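Questions we get most often about the Gidell hand-held gripper kit. If your question is missing, write to Vimala Palaniappan at the Grandside office and she will add it.

**What is in the kit?**

One hand-held gripper with two fingers, a pair of foam-covered pads already mounted, a spare pair of pads, a camera mount, a charging cable and a printed guide. The camera is sold separately. Customers of the Susard bundle receive it in the same box.

**Do I need a robot to use it?**

No. You hold the gripper in your own hand and do the task, and the camera records it. The Rajan software then prepares the recording for training. Many customers connect a robot arm only months later, and some never do.

**Which tasks is it good for?**

Household and light packing tasks: folding, sorting, putting things into tubs, wiping a table. It is not made for hot objects or for anything with sharp edges. The pads open to 110 mm, so please measure your objects first. A folded hand towel is a good first object, with a tub next to it as the place to put it.
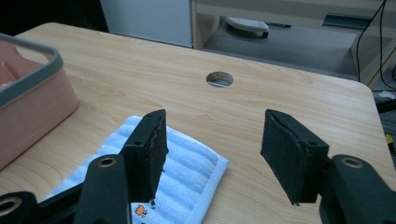

*Gripper open over a folded striped towel, with a pink tub at the left.*

**Why are the edges of my pads getting rough?**

The black covering wears first along the bottom edge, where it rubs on the table. A little roughness has no effect on the grip. Change the pads when the covering starts to lift from the block. You need only a small screwdriver, and the work takes less than five minutes for both sides.

**The towel slips out. What should I do?**

Usually the fingers come down too high. Go lower, until the pads touch the table lightly, and close slowly. Thick towels are easier to take at the fold than at the open side.

**How many recordings do I need?**

For one simple task, we suggest 100 good recordings as a start. Our own towel set has 164, made on 2 different tables. Please change the position of the towel and the tub between recordings - otherwise the model learns only one place.

**Must the table be special?**

No, an ordinary desk is fine. Avoid strong reflections, and keep small things that are not part of the task away from the working area.

**Can I return the kit?**

Yes, if the pads are unused. For kits bought in August the return period is longer, please see your invoice. Spare pads cannot be returned after the bag is opened.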